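Tevoveo Neighborhood Pantry — progress report to the Ferrand Fund
Nov 10, 2021

Hi Necati,

I know you like these short, so I'll try (no promises!). October was our busiest month since we opened the Dimton Street site, and I'm still catching up on sleep. We gave out 904 bags of groceries, and 169 households signed up who had never been to us before. A lot of them came over from the Mutell side of town after the bus route changed, which I did not see coming when I wrote the plan in spring.

Where the money went

The walk-in cooler is in and running, and I love it more than is reasonable. It ate most of the equipment line, and we had $2000 left over, which I'd like to move to produce if you're okay with that. Apples and onions go first every time, and we ran out of both before closing on 3 evenings last month. Ekrem Çetinkaya has been talking to two farms about a standing order for the winter — one has said yes to potatoes and squash, the other wants to see how their harvest finishes up.

We also spent a little on first aid kits and a refresher class for everybody who works the loading door. Long overdue on my part. The class ran over by an hour, mostly questions about burns and box cutters, and people want it again next year.

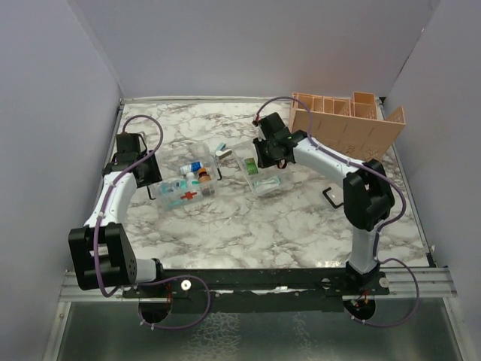
What's behind schedule

The evening delivery route. I told you October, and it's going to be January. The van needed brakes and then it needed a battery, and I only have one driver who can do nights. I'm interviewing two more people this month and I'll write to you as soon as somebody says yes.

The Spanish and Turkish versions of the sign-up form are also late, but only by a little. They're written, and Ekrem is checking the Turkish one now.

What I need from you

Just a yes or no on moving that leftover equipment money, please — before the farm order has to be confirmed, if you can. And come by and see the cooler!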